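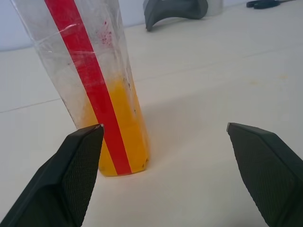
Grasp faults on clear cylinder, open day setup
Opened in May by Seidel site support. Status: closed
3 comments · 0 shares

Problem as reported
The pick-and-place demo for the Grusberg open day stopped with "object not found" on the clear plastic cylinder. The arm moved to the pre-grasp position with the fingers open, waited, and timed out. Other objects on the table picked normally. Visitors due at 1:00 p.m.

9:10 a.m.
Restarted the Ilta controller. Same fault on the next run. Gripper homes fine, open and close commands both work from the pendant.

9:35 a.m.
Checked the wrist camera feed. Glare is strong on the upper half, where the plastic film is wrinkled. The depth map has holes there. The yellow contents and the red stripe both read well. The software was fitting the whole cylinder and throwing it out when the top half had no depth.

9:50 a.m.
Dropped exposure from 80 to 50 in the camera settings. Fewer holes, still not enough. Found on 2 runs, lost on the third.

10:20 a.m.
Limited the search region to the lower part of the cylinder, below the film. Object found on every run after that. First grasp was off center and pushed the cylinder over. Nothing spilled.

10:45 a.m.
The cylinder leans a little and the planner assumed it was upright. Turned on tilt estimation. Raised the finger settle time to 500 ms and set the move timeout to 3,000 ms. Grasp is now centered.

11:30 a.m.
Ran the full demo sequence start to finish with no faults. Saved as profile "openday_b". Do not load the old profile, it still has the full-height search.

Comment from Zikow support
Known limit with clear or scuffed plastic. Opaque tape on the side facing the camera helps. Send the log folder if it comes back.

Comment from site
Demo ran through the afternoon. One timeout at 2:40 p.m., cleared with a retry. Logs sent.

Comment from Zikow support
Logs received. The timeout was a dropped camera packet, separate from this issue. Closing.

Contact support | Copyright Zikow | Back to top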